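Two Hours, One Bathroom, One Robot

I have paid people to clean my apartment exactly twice in my life, so I may be the wrong person to judge Standov, which wants to rent me a humanoid for the same job. But they offered a trial visit in January and I said yes before they finished the sentence!

The deal is simple enough. You book a block of 3 hours, the robot comes with an operator, and you pick the rooms. I looked at the price list (it starts at $803 for a package of four visits, gulp) and picked the bathroom, the room I hate most. Albane Delorme, who runs bookings, told me everybody does.

What I liked: the setup took 12 minutes, and the operator asked where I keep things before touching anything. What I didn't: it's slow, and I mean slow, like watching my uncle parallel park. You also can't book evenings yet, and I'd want that before spending my own money. Still, I stood in the doorway way longer than I meant to.
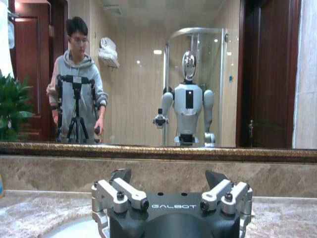 Ravinder Gosselin
Contributing editor, home and gadgets

The gripper over the marble counter says GALBOT across the top, and the big mirror has the operator with both hands on his rig and the robot with its shiny chrome head. I kept looking at those black fingertips and thinking about my own toothbrush cup. I'd book a second visit at half the price. Ask me again when they open up Wednesday nights.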